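Borkham in June

We got to the bungalow at Borkham past four and the cooler had leaked all over the prayer books. Not all. Three. I spread them out on the porch rail with the pages fanned and told the kids nobody runs, nobody splashes, nobody breathes near them.

72 families that summer, up from the city, every car with a crib on the roof. One synagogue, which was really the old casino of the colony with the bar ripped out. One grocery, Pallier, in town, where the line went out the door by noon and the woman at the register had stopped saying good morning to any of us.

I noticed that. My husband said I imagined it. 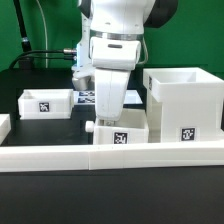
Then the thing with the parking. Somebody blocked the farm gate across from Pallier. An hour, maybe more, with a truck of hay waiting on the road and the driver leaning on the horn. A minivan with a Skeline Day Camp sticker. Ours had the same sticker. So did everybody's.

By evening prayers the whole colony had heard it and the whole colony hadn't done it. The men stood outside after, slapping mosquitos, talking about the Name. How what we do out here, He gets blamed for. Lots of nodding. I was by the window with the baby and I could feel the keys in my skirt pocket.

I'd run in for milk. It was just milk, and then it was also diapers, and rolls, and the line.
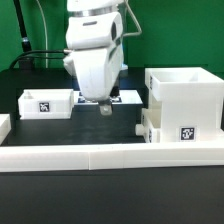
Well whoever it was should go over there and say so, came a voice from the steps, and not with a cake, a cake is for a new neighbor. Go with your face. Someone else said what good would it do, they hate us anyway. And the first voice said then let them hate us for something else.

I went in and washed the bottles twice.

Couldn't sleep. Crickets, the fridge, the boys kicking the wall. I thought about my grandmother, who once walked back to a shop in the rain over a nickle. I always told that story like I was in it.

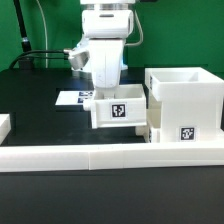

At six I left him a note and drove over. The grass was soaked and so were my shoes. The farmer was already out by the gate, bent over a chain, and he didn't look up right away, so I had to stand there with my speech. It went right out of my head. I said it was me. I said I was in line and I saw the truck through the window and I stayed in line.

He asked was I the one with the milk.

I said yes.

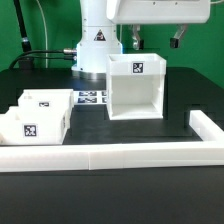
He said the hay got rained on. Thirty bales, he said. I said I would pay and he told me a number and I wrote it on my hand, and he watched me do it. Then he went back to the chain.

I sat in the car a while. Said the morning blessings from memory, got lost in teh middle, started over. When I got back the books on the rail had dried all wavy and wouldn't close, and my husband was standing there holding the note.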